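Removing wallpaper from drywall, landlord special underneath??
Home repair > Walls and ceilings
Posted 15 March 2019

Volodymyr Dovhaniuk
Bought a small place in August, one bedroom is papered on all walls. Paper has to go, want to paint it plain before the crib gets here. Pulled a corner behind the door and the top layer came off nice, then a fuzzy tan layer stayed stuck. Sprayed it with hot water, waited, scraped. In one spot I went right into the gray stuff and now theres a gouge the size of my hand. Do I keep going wet? Buy a steamer? Skim over the whole thing and forget it? Neighbor says just prime over the paper and paint. Walls are drywall, house is 30 years old. No idea if they sized or primed before papering. Budget is small, patience smaller.

Drudance
Prime over it. Oil primer, two coats, done. I did my hallway that way and it's fine. Seams show a little if the light is on.

Danylo Hrytsenko
Don't prime over it yet, you already have a loose corner and loose corners spread. I've stripped a lot of rooms, 4 in my own house. Quick version, typing on lunch.

First, stop scraping that gray spot. Gray (or brown, if it's fuzzy) is the drywall's own face paper. Once that tears it soaks up water and bubbles. Let it dry overnight. Cut the loose edges off with a sharp knife, seal it with a drywall repair sealer, then joint compound. If you put mud straight on torn paper it'll blister and you do it twice.
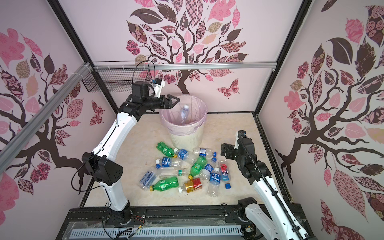 For the rest, dry strip the top layer everywhere before you touch any water. The face on a lot of papers is vinyl coated and water just runs down it onto your baseboard. Get the face off, tan backing exposed, THEN wet it. Start in a corner and pull low and flat along the wall, not out toward you. One thing on the paint side: if yours is a big print like those pink trees with the dark brown trunks and branches, watch out for strong darks ghosting or bleeding when you wash down or prime. Pale backgrounds rarely give trouble. Wipe a damp white rag over a dark bit before you start and see if color comes off. If it does, use a stain blocking primer and don't argue.

Wetting. Hot water and a splash of dish soap in a garden sprayer. Do one strip, floor to ceiling, wait 6 minutes, spray again, wait again. Backing should go dark all over. If it's still light in patches it isnt ready. Wide plastic scraper, not metal, held nearly flat. If you're pushing hard it needs more water or more time. Power off at the breaker for that room and covers off the outlets, tape over the boxes.

Steamer: I wouldn't on unprimed drywall. Great on plaster. On drywall you can cook the face paper loose in no time.

Then paste. Everyone skips this. Wall looks clean, feels slick when wet, that's paste. Wash with warm water and a big sponge, change the water alot, go till it squeaks. Paint over paste crackles like an old plate. Let it dry two days with a fan, sand light, primer, fix dings, primer on the dings, paint.

Bilyk
Agree with most of that. Score tool is what wrecked mine, left 402 tiny holes or it felt like it. Also, fabric softener in the water works same as soap but the room stinks of it for a week, maybe not for a nursery.

Volodymyr Dovhaniuk
Thanks all. Dry stripped one wall tonight, came off in long sheets. Gouge is sealed and drying. Rag test came up clean. Doing the wet part this weekend, will post if I hit gray again.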